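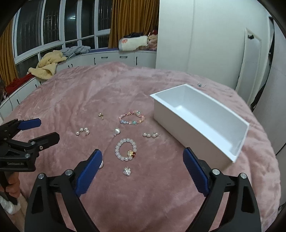 Beads, earrings and other small pieces on a pink blanket.

Product Review: Laltia Ground Loop Monitor

Prepared by Huguette Hamel for the Gavalas Home Energy Office

228 shares

The Gavalas Home Energy Office receives regular inquiries from residents who own a ground-source heat pump and want to know whether the buried portion of the system is performing as designed. The heat pump itself usually reports its own operating status. The ground loop, in most homes, reports nothing. A homeowner may notice a higher electric bill in late winter and have no means of telling whether the cause is the weather, the compressor or the temperature of the fluid coming back from the ground.

The Laltia monitor is sold as an answer to that question. It measures the temperature of the fluid entering and leaving the house, estimates the flow rate, records the power drawn by the heat pump and calculates the heat taken from or returned to the ground. The Office installed a monitor on the vertical loop serving its own annex and kept it in operation through a full heating season, ending in April. The unit was purchased at the regular retail price of almost $200. Laltia was informed of the review only after testing had ended.

Contents and Installation

The package contains a wall-mounted display unit, 4 clamp-on temperature probes, a current sensor for the heat pump circuit, foam insulation sleeves and a printed guide. The probes attach to the outside of the pipe, so the loop does not need to be opened or drained. This is a sensible choice for a product intended for existing systems. Most residents would not wish to disturb a sealed loop containing antifreeze solution, and in many cases the installer's warranty would not allow it.

Mounting the probes was simple. The guide directs the user to clean the pipe, apply the supplied paste, tighten the clamp and cover the probe completely with foam. The last step deserves more emphasis than the guide gives it. On our first attempt one sleeve was left partly open at the seam, and the return temperature drifted upward whenever the mechanical room was warm. Closing the seam with tape corrected the reading.

The current sensor must be placed around a single conductor inside the electrical panel. The guide states that a "confident user" may carry out this step. The Office does not agree. Work inside a panel should be performed by a licensed electrician, and the cost of the visit should be included when comparing this product with others.

Accuracy

Readings were compared with those from the Zedesum insertion thermometers already fitted in the annex piping. Surface probes respond more slowly than sensors placed in the fluid, and during the opening minutes of each heating cycle the Laltia unit lagged noticeably. Once the system had been running steadily the instruments agreed closely enough for any household purpose. The difference between supply and return temperature, on which every heat calculation depends, was consistent from week to week.

Flow rate is a weaker point. The monitor does not measure flow. The user enters the pump model and speed setting, and the unit looks up an expected value in a stored table. If the pump is worn, if air is trapped in the loop or if the installer chose a setting different from the one on the label, the figure for heat extracted will be wrong by the same proportion. Laltia acknowledges this in the guide, although only in an appendix. Owners of variable-speed circulators should note that the unit assumes one fixed speed at a time and is poorly suited to such equipment.
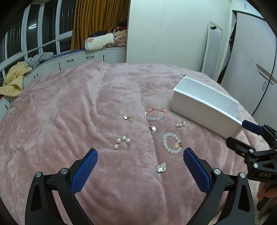
Jewelry laid out on a plush blanket, with an open white box at the right.

Display and Records

The display is legible from across a mechanical room and shows the entering fluid temperature in large numerals. A trend screen plots that temperature over the season. In our judgment this is the most useful feature of the product. A loop that is adequately sized will cool gradually through the winter, level off and recover in spring. A loop that is too short for the load will keep falling. A homeowner who can present such a plot to a contractor is in a much better position than one who can report only that the bills seem high.

Records may be copied to a memory card as a plain table. The file opened without difficulty in ordinary spreadsheet software. Column headings are abbreviated and are explained only on the manufacturer's website, where the page was unavailable for part of the review period. The Office has asked that the explanations be added to the printed guide.

The unit also offers an efficiency score, expressed as a colored bar. We advise residents to disregard it. The score combines outdoor temperature, run time and the estimated flow in a manner that is not disclosed, and it changed from green to amber on a Monday when no other reading had moved.

Reliability and Support

The monitor restarted correctly after a power interruption in midwinter and retained its stored data. The internal clock, however, reset to midnight, and the entries that followed had to be corrected by hand. A small backup battery would resolve the matter.

Laltia's technical support was contacted 3 times by telephone. The representatives were courteous and appeared to understand ground loops, which cannot be assumed with general electronics suppliers. A question about glycol concentration was referred to an engineer, who returned the call the next day. The setup menu permits the concentration to be changed, and users should confirm the correct value with their installer. The factory setting assumes plain water and will overstate heat transfer in most cold-climate systems.

Comparison

The Office previously examined the Todano loop meter, which includes a true flow sensor fitted into the pipe. The Todano meter is the better instrument and is recommended for new construction, where it can be installed before the loop is filled. It is considerably more expensive, and adding it to an existing system requires a contractor to isolate and refill the loop. For a house with a working system and an owner who wants to follow its condition over time, the Laltia unit will normally be enough.

Recommendation

The Laltia Ground Loop Monitor is recommended, with reservations, for owners of single-speed ground-source systems. It should be treated as a means of observing trends. Its heat and efficiency figures should not be used to support a warranty claim, a rebate application or a dispute with an installer unless the flow rate has been separately measured.

Residents who already have a monitor may bring exported records to the Office during counter hours for help in reading them. The review unit will remain in place in the annex through the cooling season, and this page will be revised if its performance changes.

3 comments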